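Unit 4 notes: Casting on, tension and why your swatch lies to you
Beginner Knitting, autumn term. Handout to go with the April session

Hi all, Hajar Farouk here with the written version of what I waffled on about in class. A few of you asked for it in writing (and a few of you were still wrestling with slip knots while I was talking, no shame in that at all), so I've typed up the lot and added some bits I forgot.

Casting on

We've now done two cast-ons, the long-tail and the knitted. I use long-tail for nearly everything. It's stretchy enough for a beanie, it looks tidy, and once your thumb learns the movement you can do it in front of the telly. The trouble is guessing the tail. My mum wrapped the yarn around the needle once for every stitch and added a hand's width for luck, and I still do it her way. If you come up short, pull it out and start again. Don't try to knot on an extra bit! I've seen it done and it's always lumpy.

The knitted cast-on is slower but you never run out of tail, so for a big blanket I'd go with that one. It does come out a bit loose at the edge. Drop down a needle size for the cast-on row if it bothers you, then swap back.

Tension

Okay, the big one. Tension (the American patterns call it gauge, same thing) is how many stitches and rows you get over 10 centimetres. The pattern was written by somebody with their own hands and their own habits, and yours will be different. I knit tight when I'm cross and loose on holidays, and I once made a jumper where you could tell exactly which sleeve I'd done at the beach.

So, swatch. Cast on more stitches than you think you need, because the edges pull in and you want to measure the middle. Knit a proper square in the same stitch the pattern uses. Cast off, wash it the way you'll wash the finished thing, lay it flat, let it dry, and only then get the ruler out. Wool can relax a lot in its first bath. I had a Brurel 8 ply grow up to 15 per cent lengthways, and that was in a cardigan, and it was for my sister, who is not tall.

Too many stitches in your 10 centimetres means go up a needle size. Too few, go down. Please don't try to fix it by knitting looser or tighter on purpose. You'll keep it up for an evening and then forget.

Rows matter less than stitches for most beginner patterns, as the instructions usually say "knit until it measures such-and-such". They matter heaps for raglans and round yokes, so we'll come back to them in unit 7.

Working out how much yarn

Go by metres and not by ball weight. Two 50 gram balls can have wildly different lengths in them. The cardigan in your pattern pack takes 1,270 metres in the middle size, so if your ball band gives 71 metres to the ball, that's 1,270 divided by 71, or just under 18 balls. Buy 18, plus one more if the shop takes returns. Check the dye lot numbers match while you're standing there! I can't tell you how many two-tone cardigans are out there by accident.

For class I've been using the Amix in plain colours. It's smooth, it doesn't split much and you can see your stitches. The Younis is gorgeous but fuzzy, and ripping back fuzzy yarn is misery, so save it for later in the year. Dark navy and black are also hard going at night. Pick something pale or bright for your first project and your eyes will thank you.

Dropped stitches

Stop, breathe, don't tug. Put a safety pin or a stitch marker through the loop so it can't run any further, then have a look at how far down it's gone. One row, you can usually lift it back with the needle tip. Several rows, use a crochet hook and work up the ladder rung by rung, keeping the knit side facing you. In garter stitch you'll need to flip the work each row, and that one I'd rather show you in person, so bring your disasters along.

For next time

Finish your swatch, washed and dried, with the yarn name and needle size on a tag. Have a read through the whole Basari beanie pattern before we start it and circle anything that looks like gibberish. Bring 4 mm circulars (40 cm long) and a set of double-pointed needles in the same size. Straight needles won't work for this one, sorry.

If you've got sore hands, take a break every quarter of an hour or so and give your wrists a shake. Have a drink while you're at it. I get so caught up in a sleeve that I'll go a whole afternoon without one, and then wonder why I've got a headache and can't count to ten.

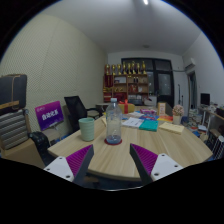
Water bottle on its coaster, with some reading on the table behind.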